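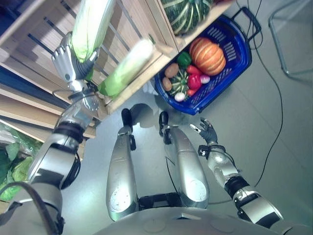
*Veg on the slatted shelves, and a blue basket of mixed produce on the floor.*

I said last time that I'd write something about storing autumn veg, and then Hacer Yazıcı beat me to it by rearranging the whole shelf end of the shop while I was away for a week. So this is half her work and half mine, and if any of it sounds sensible you can assume it's the half that's hers!

First, the shelving. We've had the pale wooden crate sort at Astgate since the spring, and I've gone from grumbling about it (splinters, mainly) to being quite fond of it. The gaps between the slats let air get all the way round things, and you can run a damp cloth over the boards at closing time without having to take the whole lot apart. The old cupboard looked smarter but it had a solid back and solid shelves, and by November last year we had cabbages going slimy on the underside while the tops looked perfectly lovely. You'd pick one up and your thumb would go in. Never again.

Now, the squash. The dark green stripy ones live on the upper part of the shelves and I'd ask everyone to leave them up there, please. They like it dry and they like being left alone. I've kept one on top of my bookcase at home from October right through to Easter and it made a very decent soup, though it took me and the big knife a good ten minutes to get into it. If you've got one at home and can't face the peeling, don't bother - cut it into wedges, scoop the seeds out, oil and salt, hot oven, and eat it out of its skin with a spoon. Look at the stalk when you choose. Hard and corky is what you want. If it's gone soft or there's a wet patch where it joins, eat that one first or put it in the reduced box.

Leafy things and anything still in its wrapper of leaves are a different matter. They don't want to be squashed under each other and they really don't want to be picked over by forty people. I know we all like a feel before we commit (I'm as bad as anyone) but lift from underneath with your whole hand and put it back where it was, lying on its side with a bit of room. Hacer's rule is one layer only and I've come round to it. It looks a bit sparse first thing and we've had a couple of remarks, but we're throwing away far less.

If you're buying a napa cabbage from us, at home it wants the bottom of the fridge, wrapped in a sheet of newspaper or a clean tea towel, and it'll keep for a couple of weeks like that. Take leaves off the outside as you need them and leave the middle whole. Charalambos Pappas shreds his very finely and fries it for about as long as it takes to say so, with garlic, a dried chilli and a splash of vinegar at the end, and that's been my tea three nights out of the last seven. Corn is the opposite - leave the husk on until you're ready to cook, and don't hang about, as it loses its sweetness every day you look at it.

On to the baskets. The blue ones are for putting orders together and the idea is that they sit on the floor by the shelves, heavy things in first. Squash at the bottom, then roots, then cabbages, then anything with a delicate leaf, and eggs last of all. I know it sounds like something you'd tell a child but I've unpacked enough baskets with a squash sitting on a lettuce to think it bears repeating. Could whoever took two of them home for their washing bring them back? No questions asked, and I mean that, there's an umbrella of mine still missing from the same week and I shan't be asking about that either.

A few odds and ends while I've got the page.

The floor gets a mop at closing time. It's a good hard-wearing grey tile but soil off the potatoes turns it into a skating rink in wet weather, so if you drop something earthy, do sweep it up when you spot it. Brush and pan are behind the door.

We sent out 87 orders in our busiest week, up from 65 in the summer, and I'd love to see 200 by the time the sprouts come in, though Saulius Mägi has been through the diary and says I'm dreaming. He may be right. He's also the person to tell if you want to swap your collection time, and please tell him before the morning of the day itself.

Dineo Makhubela is after jars with lids, any size, for chutney. She'd rather have them washed and with the labels off, but she'll take them sticky if that's the only way she's getting them. Leave them in the crate under the till.

I'm going to try pickling some cabbage myself this month with my aunt's recipe, which lists "enough salt" and "the good pot" and very little else. If it works there'll be tasters by the door from ten o'clock one morning, and if it doesn't I'll be asking Hacer for hers.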